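Journal Walks Kitchen Garden Archive

Journal / Quiet Days / The jigsaw, at last

4 min read

Up before six again, and for once I didn't mind a bit, because today was the day I let myself open the box. The Como puzzle! It has been sitting on top of the bookcase since February with its ribbon still on, 3000 pieces of lake and mountain and little yellow houses, and every time I walked past it I felt like a kid outside a bakery.

I bought it from Csizmadia, the tiny shop by the ferry landing that sells puzzles and string and very little else. They had it in the window beside a smaller one of a harbor, and I stood there on the sidewalk pretending to make up my mind. I had made up my mind. I ate my sandwich on the bench across the street and then went in and bought it before anybody else could.

So, coffee first, then the bags. It comes in several, which made me nervous (what if they're sorted by section and I've spoiled the fun?) but no, they're all mixed, sky in with cobblestones, perfect. I tipped the first one out into the lid and just ran my hands through it for a while. The pieces are thick, with that good linen finish that doesn't shine under the lamp. The last one I did, the Lotton covered bridge, had a shine so bad I had to work it sitting sideways. I loved it anyway. But the sky on that thing! Three weeks of squinting.

Before lunch I had all four corners and a good run of the bottom edge. I do edges first and I'm not sorry. I know there are people who start in the middle with whatever catches their eye, and I admire them the way I admire people who swim in the ocean in March.

White tables, and hooks on the wall.
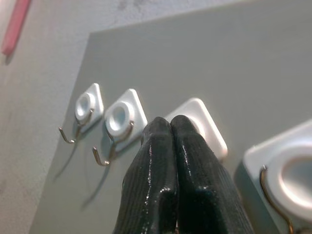
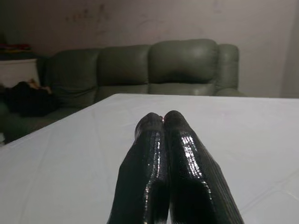
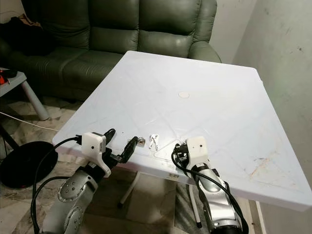
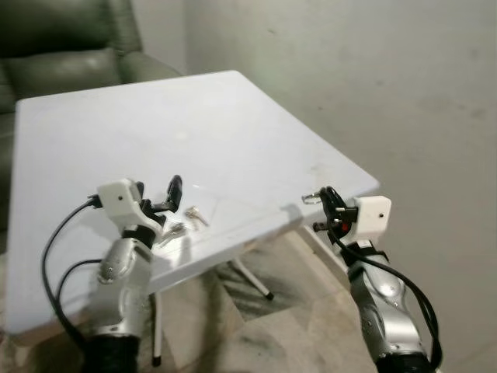
After lunch I started sorting in earnest. I used muffin tins for the small stuff – roof tiles in one, shutters in another, anything with a boat on it in the third. Water gets the big baking sheets. There is so much water. The top half of it is that flat morning green and the bottom half has the reflections, and I already know the green is going to be my whole summer. I can't wait!

The church tower went together in one sitting. I found the clock face by accident while I was hunting for a bit of balcony, and then the pieces around it seemed to jump out at me, one after another, click, click, click. I forgot the kettle. I forgot I had a kettle. When I looked up it was almost 200 pieces later and the light had gone over to the other side of the house, and my tea was still a dry bag in a cup.

Walked up Stivska Hill before supper to unbend my back. The lilacs are finished but somebody's mock orange is out, the whole lane smells of it, and I kept seeing things in puzzle shapes, which always happens on a first day. The gap between two chimneys. A knob of cloud. I came home fast.

Supper was eggs on toast, standing up, with a plate in one hand and a piece of awning in the other. Red and white stripes, and it fit under the hotel sign on the first try.

Tonight I counted the pieces that are giving me trouble, the odd ones that belong to nothing I can find in the picture. There are 19, mostly a kind of dusty pink. I thought they might be the sunrise on the far mountains but the mountains on the box are blue. Flowers? A lady's skirt? I got the magnifying glass out and I still can't tell. Went through the muffin tins once more and found two more the same color, so 21. They have their own saucer now.

It's past eleven and I really am going to bed. I've laid a sheet over everything and put the lid up on the shelf. One more look at the saucer first – I have a feeling about that terrace on the left.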